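Arm on the sorting line since April, what changed for us

wirecutter_dan
Posted 6:40 am
I work at a returns and recycling place, 12 of us on the floor. We get mixed bags from clothing shops and the odd break room: hangers, wrappers, tags, whatever got swept in. Until April it all went down a belt and we picked it by hand. Now there is an arm from Nekton on the end station and management at Sterbridge wants a second one by fall. I'd like to hear from people who have been through this. Did your job get better or did it just get different?

tobsi_k
Different. We had four pickers on a line at Hullach, now it's 2 and the arm. The other two moved to baling, same pay, worse noise. The arm is slow but it doesn't go on break, so the belt never stops, and that means you don't stop either. Get the break times in writing before the second one comes in.

wirecutter_dan
Noted. We still stop the belt for breaks but I can see that going.

mags71
What does it have trouble with? Ours was fine on bottles and useless on anything flat.

wirecutter_dan
Wire, mostly. A straight hanger it can learn. Once one is bent there is no telling where the good place to grab is, and if it is lying against something else you may get both. We do practice items on the side table before a shift, and a bent hanger with its loop over the end of a snack packet is the kind of thing I put down for it. Metal goes one way and film goes the other, so they have to come apart.
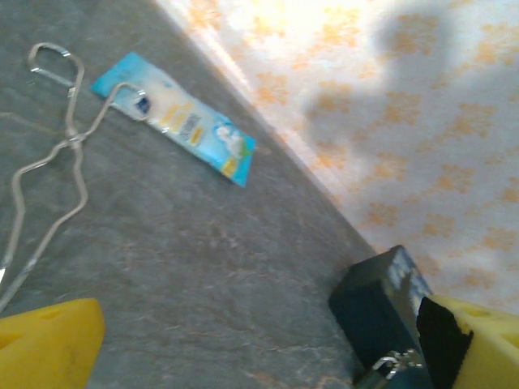
Tamsin Obi thinks practice items are the part everybody should be arguing about. In her view, setting up the table, watching the misses and deciding what to try next is skilled work, and it ought to be graded and paid that way. At her site it got folded into "line duties" and the people doing it make the same as they did picking.

tobsi_k
I don't agree with that. If you make it a separate grade, one person gets it and the rest of the crew never touches the thing. Then that person is out sick and the whole station is down. Rotate it and pay everyone a bit more.

Tamsin Obi
Rotating is fine if they train everyone. They didn't train anyone at ours. We got a two page handout and a phone number.

mags71
Same. The phone number was for sales.

jannik nolte
I'm a shift lead, so take this how you like. Our target was 2,000 picks a shift from the arm and we have not hit it once. Nobody upstairs put that on the pickers, but the pickers were the ones who stayed late to clear the leftovers. If I were Dan I would ask who clears what the arm leaves behind, and whether it counts as overtime. Also my hands hurt less than they did, and I don't want to go back to pulling wire all day.

wirecutter_dan
Leftovers go in a cage and the next shift starts with it. There is already some bad feeling over that. I agree on the hands. I had cuts every week before.

tobsi_k
Gloves would have fixed the cuts for a lot less money.

jannik nolte
We had gloves. You can't feel film with the thick ones, so people took them off.

Tamsin Obi
Damasceno kept their full crew and put the extra hours into repair and resale. It can be done. It depends on whether there is other work that pays.

wirecutter_dan
There isn't much of that here, but I'll bring it up. Meeting is at 2 this afternoon. I'm going to ask for breaks in writing, the cage to be counted as hours, and training for all 12 of us. Will post what they say.

mags71
Ask who fixes it on nights too. We lost most of a shift waiting on that.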